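Walking to Work in Trorkport, One Winter In 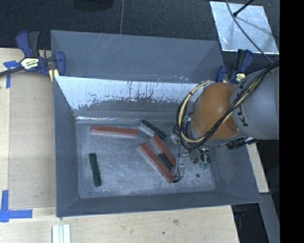

I started walking to work in February, which everyone told me was the worst possible month to start. It's a mile and a bit from my place on Buchanan to the office, and most of it is sidewalk except for the stretch by the Sterlow roundabout, where you're basically on your own. Drivers come off the ramp looking left for cars and never look right for people! So I've gotten serious about being seen. I used to go out in a dark green coat, and at seven in the morning dark green might as well be black. Look at the blocks in that gray metal bin – the red ones and the dark green ones are sitting on the same floor, and I know which color I'd want on my back at a crosswalk. I bought a red jacket the same week.

The jacket helps, but only in daylight. After dark red goes muddy under streetlights, so I added a reflective belt and a little clip-on light from Clalix that I hang off my backpack (it blinks, it's annoying, my coworkers hate it). I also quit wearing headphones at the roundabout. I miss maybe one good part of a podcast and I can hear the buses coming.

My friend Capucine Mallet walks the same way on Tuesdays and she's much braver than I am. She steps out and gives drivers The Look. I wait until they've stopped completely, and if that means I stand there like a mailbox for 5 minutes, fine.

The city did a count at the roundabout last year and got 2,441 people on foot in one week. They'd been expecting 2,000. We still don't have a signal there, just a yellow sign with a bush growing over it. I've emailed twice and I'm going to email again tonight.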